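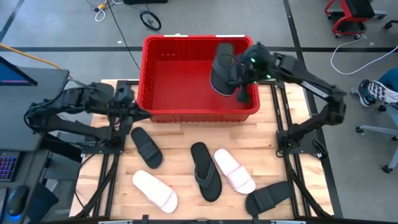 3.2 Where shoes go when they come off

Every household in our study had a rule about footwear at the door, and in most of them the rule was older than the person explaining it. The rule itself was seldom disputed. What people disagreed over was the container. Racks came up in interviews chiefly as things that had been bought, assembled and then used for post. Bins did rather better. A red plastic bin with ribbed walls and an open top asks very little of anybody: a sandal can be dropped in sole first, as a black slide hangs over it here, and no one has to find its partner. The price is paid later. With three black sandals and two white ones lying about in front of the bin, a reader may already feel the small domestic weariness that our respondents described at length, several of them while looking for a shoe.

We follow Sakai in calling this the "threshold problem", although we use the phrase more narrowly than he does. For Sakai the threshold is any point in the home where outdoor things become indoor things, and includes umbrellas, dogs and, in one memorable footnote, uncles. We confine ourselves to shoes. Our 1,481 diary entries mention umbrellas often enough to suggest that he has a point, but an umbrella is rarely the cause of a quarrel lasting into April.

The diaries were kept by households in two towns, Lolura and Sedetti. Participants were asked to write a line or two whenever footwear had been moved, mislaid, tidied or complained of. The two towns differ in ways we expected to matter. Lolura is wet and hilly, with narrow terraced houses whose front doors open straight on to the stairs. Sedetti is dry, flat and generously supplied with porches. We had supposed that porches would bring peace. They brought more shoes. Given a porch, a Sedetti family will fill it, and will then start on the hall.

Entries fell into two broad kinds, which we call placing and blaming. Placing entries record where a shoe went ("boots behind the door again, drying"). Blaming entries record who ought to have put it somewhere else. The second kind are longer, better written and more likely to be underlined. Abdelaziz found much the same in his work on shared kitchens, where notes about washing-up showed a command of the semicolon found nowhere else in the house.

3.3 The open container

Open containers deserve a section of their own, as they attracted both the warmest praise and the most detailed complaints. Their defenders spoke of speed. A child can manage one, and so can a tired adult with shopping in both arms. Their critics spoke of depth. Whatever goes in first goes to the bottom, and the shoe wanted in the morning is, by a law our participants regarded as settled, the one that went in first. One Lolura respondent kept a torch beside hers.

Size matters here, though people judged it badly. Those who chose a large bin (Figure 2) told us they had done so to leave room, and the room was taken up within weeks by things that were not shoes: leads, a bicycle pump, the rack's spare screws.

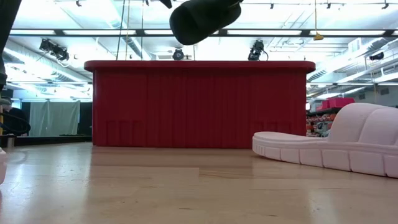 Figure 2. A large, deep-red plastic bin with a thick rim, seen from its long side on a light wooden tabletop.

It would be easy to read this as plain untidiness, and the earlier literature mostly does. The Matsuda survey, still the standard source, scores each hallway out of 10 and takes marks off for anything on the floor. We found the scale hard to use. A hall with bare boards and a heaped bin scores well, while a hall with four pairs set out along the skirting scores poorly, yet it was in the second sort that people left the house on time. Floors are visible, and so is everything on them – a virtue the scale treats as a fault.

We therefore set the Matsuda score aside and went by the diaries, counting a storage method as working if the household had stopped writing about it. By this measure the best performer was the doormat.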